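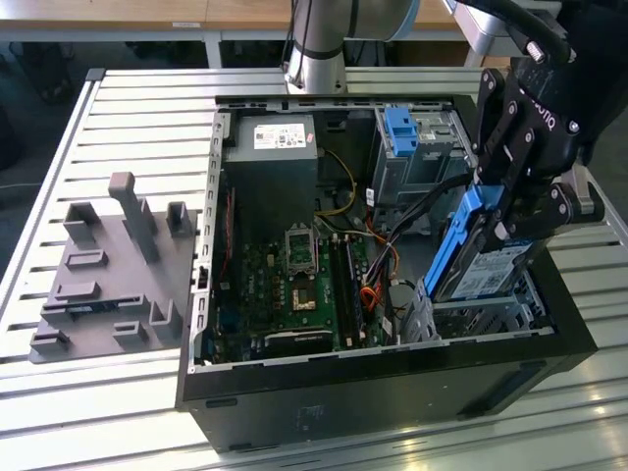 Sulastri Manurung
Senior Research Fellow, Household Goods and Repair, Celtumley

3. What the desktop tower asks of the person mending it

Figure 1. A desktop tower laid on its side with the side panel off. The hard drive, in its blue plastic carrier, is just above the lower drive bay.

We begin our findings with the desktop computer, partly out of affection and partly for the practical reason that it was the object our participants talked about most. Of everything carried through the doors of the Brisville repair sessions, the old tower was the thing people apologised for. They called it a dinosaur, or a boat anchor, and then they stayed at the bench for an hour asking what each part was for. We had expected the toasters and the lamps to do most of the teaching, and so had our colleagues at Bolton, and we were all quite happy to be wrong.

The first thing a newcomer learns is to lay the case down. Set on its side with the panel removed, as in Figure 1, a tower becomes something like an open drawer, and its parts can be looked over from above in the way one looks over a workbench or a garden bed. Mawar Latuheru, who taught the July sessions and whose handbook (known to everyone simply as the Latuheru) we drew on for our wording, encouraged learners to spend a few minutes just looking before they picked up a tool. She asked them to find the power supply first. It is a good place to start: a plain grey box with a printed label, and a bundle of yellow and black wires that leads the eye off toward the rest of the machine. From there most people found the green board without any help at all.

The colours deserve a word of their own. Our participants relied on them a great deal more than the repair literature would suggest. Few of them had the vocabulary of connectors and buses, but nearly all could follow an orange or a red cable from the board toward the drive bays, and they were pleased with themselves when they had done it. The blue plastic was a favourite. In the tower shown, both the drive carrier and the release latch on top of the metal cage are blue, and learners working on cases like it took the colour as a kind of invitation -- a sign that a hand was meant to go there. One of them, a retired baker, told us it was the first time a computer had been polite to her.

We think she was on to something. A drive fixed directly to its cage with screws asks for the right screwdriver, a steady wrist and somewhere safe to put the screws down. A drive in a carrier asks mostly for patience. The learner has to line it up with the bay, keep it level and ease it home, and it was during the lining up that people slowed down and began to talk. Sutrisno Kwok, who sat in on many of the sessions and kept the written notes, remarked that the best conversations in his notebooks nearly always took place with a drive hovering over a bay.

Cables were the other great teacher, though a less gentle one. A loop of cable left lying across the space where a drive is meant to go will catch sooner or later, and learners who had been told so still had to find it out for themselves. Chanida Yensuk suggested that they clear a path first and bring the drive to it second, and this small change of order did more for people's confidence than any diagram we handed out.

There is also the matter of what is missing. The board in Figure 1 has an empty processor socket, with its metal retention frame and lever in plain view, and boards in this condition turned out to be welcome at the teaching bench. Adi Lumbantobing has argued elsewhere in this project that a gap in a machine helps a beginner to see how the rest of it is arranged, and our notes bear him out. Learners pointed to the socket, asked what used to live there, and went on to ask the same of every other slot. We return to those questions in Section 4, where the participants' own sketches of their machines are discussed.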